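Subject: Re: [sketdale-growers] starting tomatoes indoors, too late?
Date: 23/04/2020

> I've got 21 seedlings on the kitchen sill and every one of them is
> leaning over like it's had a long night. Stems are thin as thread.
> Did I start them too late, or too early? And is it worth buying a
> light at this point in April? I'm up the hill in Sallwood, so it's
> still chilly here at night.

Oh, I know that lean so well! Mine did it three years running before I figured out what I was doing wrong. You're not late at all, and I wouldn't throw a single one away. Thin stems mostly mean not enough light and a bit too much heat, and a kitchen gives you both (especially if the sill is over a radiator, which mine was).

What I'd do is move them somewhere bright but cooler, and give the pots a turn every morning when you make your coffee. Then when you pot them up, bury the stem right up to the first real leaves. Tomatoes love this. They'll put out roots all along the buried part and you'd never guess they were ever so spindly.
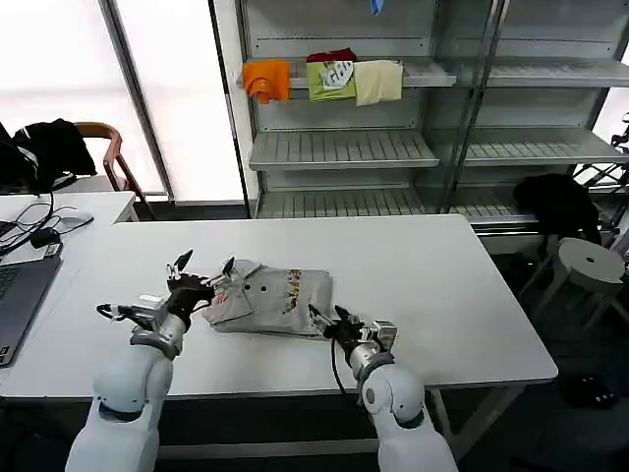
Go easy on the water too. I used to water mine every day out of pure affection, and all I got was green fuzz on the soil and those horrible little flies. Now I pick up the pot, and if it feels light it gets a drink from the bottom, and if it doesn't I leave it alone.

As for varieties, I'm growing Sketia again, the small orange one that went around at the seed swap. It sulks for weeks and then goes completely wild, so give it a tall stake. I've also got a few of the Steinarsdóttir plum, which makes a lovely sauce but splits if you so much as look at it after rain.
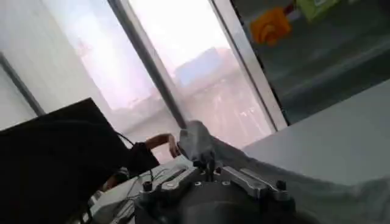 Is it worth buying a light now? I'd save the money for next winter, as the days are long enough to bring yours along on a good sill.

Before they go outside for good, harden them off slowly. An hour or two in the shade the first day, then a little longer each time, and back in at night. I lost a whole tray once by getting excited over one sunny afternoon, so please learn from me! I've pasted the bit from our Sallwood notes page underneath, in case the link is being slow again.

Happy potting, and tell us how they do! 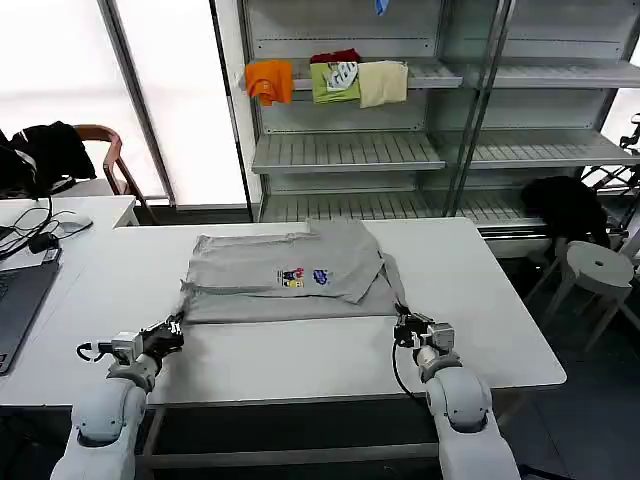

*Page last changed: 23 April, revision 97*

**Hardening off, Sallwood plots.** Wait for nights above 50 degrees. Keep an old sheet handy for surprise frosts. Plants go in deep, with plenty of room between them, and get a good soak the same evening.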